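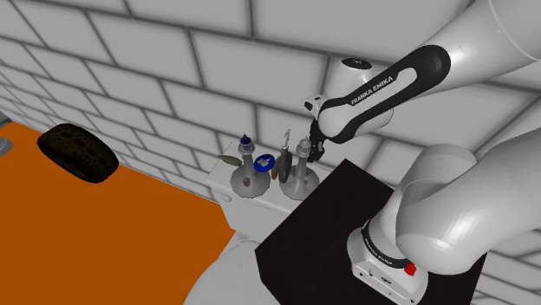

Hi all,

Sorry for the slow reply, I've been on earlies and by the time I get home I'm good for toast and not much else. Sajib asked a fair few things and I'd rather answer on the list than privately, as I know at least a couple of you have the same thing coming at your own places.

> On Thursday, Sajib Bepari wrote:
>
> Our management has started talking about putting an arm on the
> returns bench, same as you lot at Skuladport. They've shown us a
> simulation and a slide deck and said nobody's hours will change.
> I'm not against it, but I'd like to hear from someone who has to
> stand beside one.
>
> What did it change about your day? Did anyone lose shifts? And is
> there any point in us sitting in on the simulation stuff, or is that
> just for the engineers?
>
> Sajib

Taking the last one first, because it's the one I feel strongest about. Yes, sit in on it! Ask for it in writing if you have to. We do returns for Chrysikopoulos, the homewares people, so it's ornaments, candlesticks, cushions, all the odd-shaped stuff that never goes back in the box the way it came out. Before we had anything on the floor the integrators (Surnance, they were pretty decent) ran it all on a computer first. The one they had us looking at was a white Franka arm reaching down to a little white cabinet with a clutter of things on top, two candlestick sort of things and a blue oval disc between them, the gripper right in beside the nearer one. Grey block wall behind, bright orange surface off to the left with a fat brown cushiony thing sitting on it.

My first reaction was that it looked like a video game, and I nearly went back to my tea. But Evanthia Bakalis, who's been on the bench longer than any of us, leaned in and asked why everything was standing so close together. The Surnance bloke said that was on purpose, they wanted it hard. And she said righto, but on our bench you'd never go in from the side like that, you'd shift the tall one first or you'll have the lot over. That turned into a proper conversation. They came back the next week with her order of doing things written into it, and they'd started asking us stuff instead of telling us. You won't get that once the thing's bolted down and paid for.

As for what changed about the day - more than they said it would, and in different spots.

The lifting and sorting side is easier, no argument from me. My wrists are better than they've been in years. We've got 11 people on returns and it used to be that by the end of a shift three of them would be strapped up. The arm does the plain pick-and-place into the grading trays and we do the looking: is it chipped, is it the right item, has somebody sent back a different candlestick altogether (you'd be amazed).

What I didn't expect is that the looking is tiring in its own way. When you were picking things up yourself you got little rests without noticing, walking to the rack, turning a box round, having a natter. Now the trays just keep arriving. For the first month we were all going home with sore eyes and short tempers. We asked for 15 minutes off screening every couple of hours and got it, but only after Evanthia kept a notebook of how many mis-grades happened late in the shift. Start a notebook, Sajib. Start it now, before the arm comes, so you've got something to compare with.

Then there's Gurix, the software that runs the queue. It logs every time one of us stops the arm. In the early days people wouldn't press stop because they thought it'd count against them, so they'd stand there watching it fumble some vase and hope for the best. We had to get it agreed, on paper, that stops don't go into anyone's review. Please don't skip that one. If I could only give you a single bit of advice it'd be that.

Shifts. Nobody was let go, and I'll give them credit for it. But when two people left they weren't replaced, and the Christmas casuals went from 20 to far fewer, so "nobody's hours will change" was true for those of us in the room and not much use to the young ones who used to get their start that way. I've still got mixed feelings. I like my job better than I did, mostly, and I wouldn't go back to the old bench. My niece would've been one of those casuals though.

Training was a bit of a mess as well. A few of us got shown how to clear a fault and reset, the rest got a laminated sheet. It meant the same three people were getting called off their breaks whenever something jammed. Everyone's trained now, and there's an extra bit in the hourly rate for it, which took until August to sort out.

Happy to talk on the phone if that's easier, evenings are best, after seven. And if anybody on the list has managed to get a say in the queue speed setting I'd love to hear how you did it, as we're still going round in circles on ours.

Cheers,
Bernie
Returns, Skuladport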